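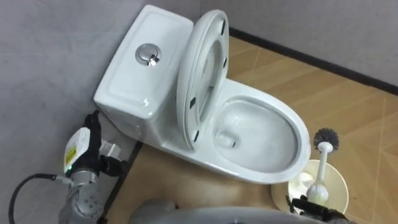

トイレ掃除のとき、便座とフタはどこまで外しますか

1:hachi_mizu
賃貸のユニットバス、トイレは壁際の角に収まっている型です。便座を上げて拭くのは毎日やっていますが、ヒンジの根元の黄ばみが取れません。フタと便座を本体から外して洗っている人はいますか。頻度も知りたいです。

2:tsubaki77
月に一度外しています。裏からナットで留まっているだけのものなら工具なしで外せます。うちは温水洗浄なしの普通便座です。

3:nemuri_neko
外すほどではないと思います。ヒンジの隙間は古い歯ブラシで十分です。毎月外しているとナットが緩んで、座ったときに横にずれるようになりますよ。

4:tsubaki77
>>3
緩んだことはないです。戻すときに左右を交互に締めています。歯ブラシだと金具の下に入った汚れは残ります。

5:kabe_gray
ヒンジより便座裏のゴム足を見たほうがいいです。黒いゴムだと汚れが目立たないので見落とします。においの元がここだったことがあります。爪楊枝に薄い布を巻いて周りをなぞると取れます。

6:hachi_mizu
>>5
ゴム足は盲点でした。今やってみたら布が茶色くなりました。洗剤は何を使っていますか。手元にあるのはFinuraの中性だけです。

7:kabe_gray
中性で足ります。ゴムに塩素系をつけっぱなしにすると硬くなります。前の家でそれをやって全部交換しました。Loltevarの汎用ゴム足、4個入りで695円でした。高さが合わないと便座ががたつくので、元のものを測ってから買ってください。

8:oyuwari
クエン酸が出ていないので。便器のふち裏と水際の輪じみには、トイレットペーパーに含ませて貼っておくのが効きます。水600mlに小さじ3で溶かしています。塩素系と同じ日には使わないこと。

9:nemuri_neko
>>8
クエン酸は金属につくと曇ります。タンクの上のボタンがメッキの場合、飛んだらすぐ水拭きしたほうがいい。実家のは点々と跡が残っています。

10:oyuwari
>>9
ボタンには使っていません。あそこは乾いた布だけです。大小の境目の溝は綿棒。

11:m_sotogawa
横からすみません。タンクと壁の間が狭くて手が入らない場合はどうしていますか。床との境目にほこりがたまります。

12:tsubaki77
>>11
針金ハンガーを細長くつぶしてストッキングをかぶせています。Zarnentの隙間ワイパーも買いましたが、ヘッドが厚くてうちでは入りませんでした。

13:kabe_gray
>>12
ヘッドのスポンジを剥がして布を巻けば入りました。うちの隙間は52mmです。

14:tsubaki77
>>13
剥がすなら最初からハンガーでいいと思います。

15:hachi_mizu
報告です。便座を外してみました。ナットは手で回りました。ヒンジの下は思ったよりひどくて、中性洗剤を含ませた紙を置いて20分、そのあと歯ブラシで大体落ちました。右側に薄く残っています。次はクエン酸を試します。毎月はたぶん無理なので、季節ごとにするつもりです。

16:nemuri_neko
>>15
それくらいの頻度なら賛成です。一週間くらいしたらナットを触ってみてください。締めすぎると樹脂のほうが割れます。

17:m_sotogawa
ハンガーで取れました。次は床の目地をやります。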